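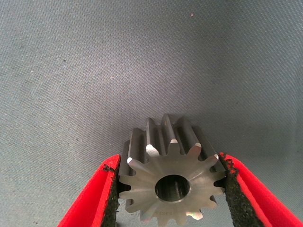 Mes petites astuces d'atelier pour comparer des doigts de pince

Premier conseil : changez une seule chose à la fois ! J'ai perdu une soirée entière à essayer en même temps des mousses neuves et un autre réglage de force sur le contrôleur Cadunus, et impossible de savoir ce qui avait joué. Maintenant je fais 20 prises par configuration, toujours avec les mêmes pignons, et je note tout au crayon dans un cahier.

La mousse, parlons-en. Elle accroche très bien sur les sommets de dents, mais elle s'effrite par le haut et elle laisse des miettes noires partout (jusque dans les dentures, un bonheur). Un coup de pinceau sec entre deux séries et on repart. La mienne, de chez Skonditz, tient à peu près 2 000 prises avant que je la remplace.
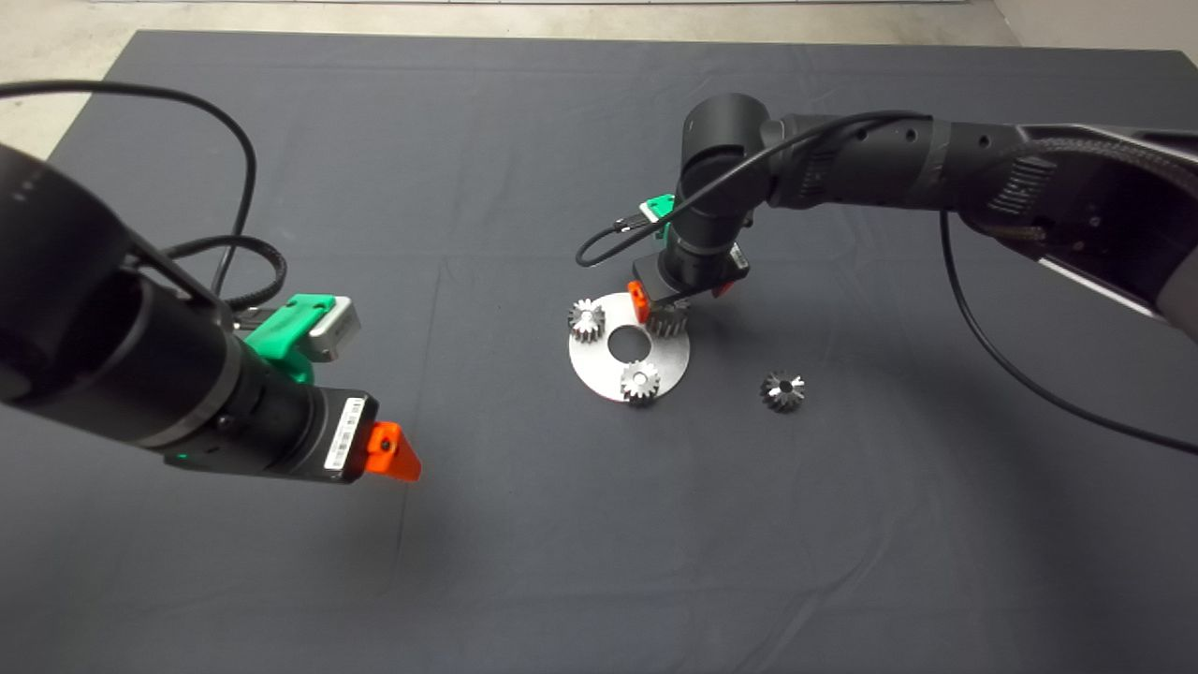
Côté nappe, prenez un tissu sombre et mat. Sur l'établi nu, les reflets de l'acier rendaient folle ma caméra de poignet, et puis un pignon qui tombe sur du tissu ne roule pas bien loin. Repassez-le quand même, ou tirez-le bien : un gros pli sous un disque, et la pièce penche juste assez pour rater la dépose.

Pour les câbles, laissez du mou au poignet, plus que vous ne pensez. Faites faire au bras son mouvement le plus ample, à petite vitesse, et regardez où ça tire avant de serrer le moindre collier. Mes supports de caméra sont verts, les doigts orange : quand je revois mes essais le soir, je m'y retrouve tout de suite.
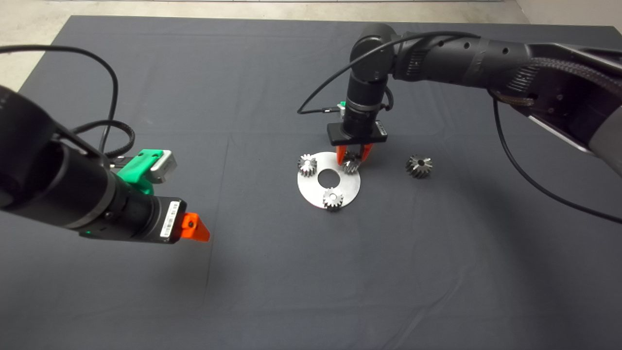

Trois pignons sur le disque, le quatrième à côté sur le tissu.

Prochain essai en septembre, avec les doigts souples Trarnitz !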